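Setting up the head camera view in our sim (club how-to, part 3)

Okay, so you've got the two-armed robot loading without errors, and now you want to see what it sees. I wrote this up after Leire Arroyo and I spent most of a December evening staring at a black window, so hopefully you get there faster than we did!

First, open the Stotcombe scene file. That's our practice room for the sorting challenge, and it's the only one where the lights are set up properly. If you load Lepik by mistake you'll get floor and not much else.

Next, add a camera and parent it to the head link. Please don't parent it to the torso (I did that first). Everything looks fine until the head turns, and then your picture stays put and you start blaming the joint code. Leave the position offset at zero for now and tilt the camera down a little at a time until the body comes into view.

Now the viewer. Ours listens on port 1017, so start the sim, wait for the prompt, and then connect. If the window stays black, check the near clip distance. Mine was so big that it sliced away the arms completely, and I only found out when Iveta Krajčí leaned over and asked where they'd gone.

Time to pose the arms. Run the script called Retent, which lifts both of them and holds them there for 200 steps. You want both arm ends showing over the top of the body shell, with a gap between them. If the shell blocks them, raise the elbows a bit and run it again. Don't worry about the shell taking up a big chunk of the view, you get used to it pretty quickly.

Save a still at step 197, just before the hold ends. I name mine with the scene and my initials so they don't get mixed up with everyone else's in the Erport folder (please do this, the folder is a mess).

Last thing: compare your still with mine. Your wall shading may come out different if you changed the lights, and that's fine. It's the arms and the shell you need to match before you go on to part 4, where we start closing the grippers.
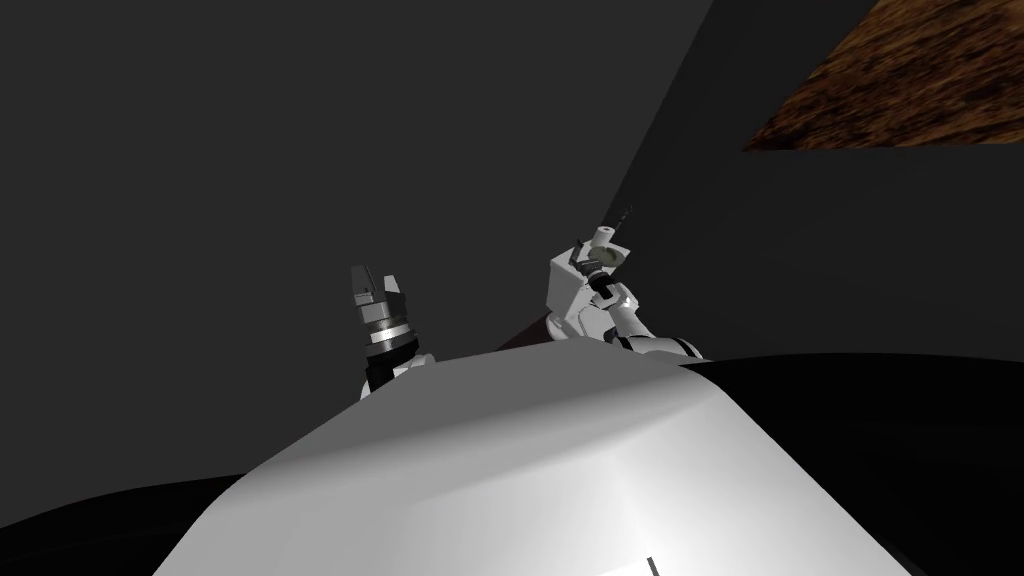 My still from the sim, with both arms up over the white shell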